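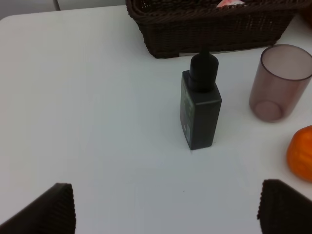
Unit 4: Basket and Bottle — Sorting Small Personal Care Items

These notes accompany the second practical session of Household Organization, offered at the Kurnus campus. Students should read them before class and bring the Urker workbook, open to page 11.

4.1 Purpose of the exercise

Small items gather on counters and dressers and are seldom put back. In this unit each student works with one woven basket on a clear white table and decides what belongs inside it. A dark dropper bottle is set in front of the basket at the outset and is the first item to be placed.

4.2 Terms

Container: the basket, including its rim. An item that shows over the rim is still counted as contained.
Open item: anything standing on the table outside the container.
Home: the location recorded for an item on the Lü sheet.

4.3 Handling dropper bottles

Hold the bottle by its flat sides and not by the rubber bulb. Confirm that the collar is tight before moving it. Dropper bottles are stored upright at all times; a bottle laid on its side may seep into wicker, and the stain is difficult to remove. Where a label is faint or worn, copy the product name and expiry date onto a tag in dark ink.

4.4 Procedure

Clear the table of open items other than the bottle.
Take wrapped goods out of the basket and group them by use.
Return the heaviest items first, along the long side.
Stand the bottle in a corner, where the weave will support it on 2 sides.
Complete the Lü sheet and sign it.

4.5 Submission

Sheets are due Sun 3 August through the Givex portal. Late sheets are accepted only with the instructor's written permission.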